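**Cuaderno de taller - textiles, mesa blanca. Martes, después de comer**

Sigo con las toallas, que ya sé que a más de uno le parecerá poca cosa, pero a mí el plegado me tiene entretenidísima y prefiero dejarlo escrito antes de que se me mezclen los días. Hoy ha tocado la verde clara, la pequeña, que entró en la lista de Homelden con el número 118. Koen Vandenberghe me pidió que anotara también cómo se comporta antes de doblarla bien, cuando está hecha un bulto, y me parece buena idea - al fin y al cabo así es como llega casi todo de la lavandería.

Lo que más me gusta de esta tela es que, dejada de cualquier manera, tiende a un rectángulo blando, con los bordes arrugados. Se marca una arruga más oscura abajo a la derecha, y por ahí empezaría yo a abrirla (Dirk Van den Broek empezaría por la esquina contraria, lo hemos hablado muchas veces y no nos ponemos de acuerdo, ni falta que hace).
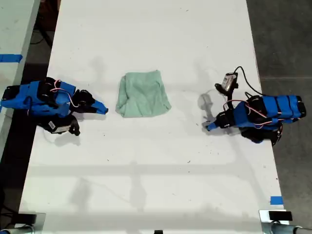 *Toalla verde claro sin doblar del todo, hacia el centro de la mesa.*

Apuntes sueltos, sin orden:

- El blanco de la mesa va bien para el verde, pero las sombras de arriba caen en bandas sobre la mitad de abajo y a ratos me confunden con los pliegues. Preguntar en Van Rooij por una luz más difusa.
- La cinta azul cerca de la esquina se queda donde está. Por favor, no despegarla al limpiar.
- Doblar en tres me sigue gustando más que en cuatro para este tamaño. En cuatro queda un lomo gordo y en el estante se vence hacia un lado.
- Para alisar, la palma abierta y del centro hacia fuera. Con la punta de los dedos solo consigo mover las arrugas de sitio.

De cerca la cosa cambia bastante. El verde tira a menta, o a verde agua, según a quién se le pregunte, y se distingue un poco la trama, que desde la silla no se aprecia. También me fijé en que un lado acaba en un borde más fino y más gris; quiero compararlo con la muestra de Skurnis, que en la mano me pareció más rígida.

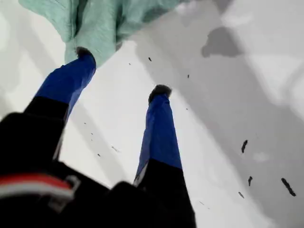

*La misma tela verde de cerca: pliegues, trama y el borde que se afina.*

Pendiente para la próxima: repetir con la toalla 617, que es más gruesa, y hacer 5 plegados seguidos de cada una sin plancha de por medio. Koen, si lees esto antes que yo, las muestras de Turkudeck están en el cajón de abajo, envueltas en papel - saca solo la de arriba, que las otras todavía no las he etiquetado.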